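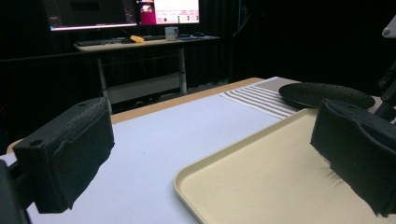

Why does the Eddale scheduler skip the nightly export when the clock changes in November?

The job is set to run at 1:30 a.m. local time, and that time comes up twice on the night of the change. The duplicate guard in Eddale reads the second one as a repeat, cancels it, and also clears the pending flag on the first if it is still waiting in the queue.

Home Tickets Downloads Release notes Contact
Search tickets...

Ticket: nightly export missing, no error shown
Product: Eddale scheduler, hosted by Lundbridge
Reported by: Siv Granström, Strömberg
Status: closed, workaround in place

Original report

The export from the stock database to Zodcombe did not arrive. The scheduler page shows the job as "completed" with a run time of zero seconds. No file in the outgoing folder. No entry in the error log. Disk space is fine. I started the job by hand at 7:40 a.m. and it finished normally with 193 files, so the database connection and the folder permissions are not the problem.

Log, support

8:15 a.m. Asked for the scheduler log from midnight to 3:00 a.m. and the time zone setting of the server.

8:50 a.m. Log received. Server is on local time with daylight saving enabled. Relevant lines:

01:30:00 export_nightly queued
01:30:00 waiting for lock (held by index_rebuild)
01:30:00 export_nightly queued
01:30:00 duplicate found, window 60 min, cancel
01:30:01 export_nightly completed, 0 files

The two groups are an hour apart in real time. The log writes local time without an offset, so they look like one event.

9:20 a.m. The index rebuild normally takes some 30 minutes and starts at 1:15. This time it held the lock for longer than an hour. Without that delay the first export would have finished before the second was queued, and only the second would have been cancelled. Asked customer whether anything had changed in the rebuild.

9:45 a.m. Reply from S. Granström: two large tables were added to the rebuild last month. Rebuild time on ordinary nights is now 51 minutes. She had not seen a problem because the export simply waited for the lock.

10:30 a.m. Reproduced on a test server with the clock set back by hand. Result is the same with the duplicate window at the default and with the window at 5 minutes. Changing the window does not help. The guard compares local timestamps, and those are identical.

11:05 a.m. Tested with the scheduler set to UTC. Both jobs run once, in order. Export waits for the lock and then completes.

Workaround

1. Stop the scheduler service.
2. In scheduler.conf, change clock=local to clock=utc.
3. Re-enter the start times of all jobs in UTC. They are not converted.
4. Start the service and check the "next run" column before leaving it overnight.

If the server has to stay on local time, move the export to 3:30 a.m. That hour is not repeated in the fall or skipped in the spring in the customer's time zone.

Follow-up from customer

Changed to UTC. Two jobs had the old times left in and ran early, corrected the same day. Export has been complete every night after that. The "completed" status with 0 files is still misleading and I would like it reported as a separate fault.

Support: separate ticket opened for the status text. No date for a fix. Until then, a file count check after the export will catch it.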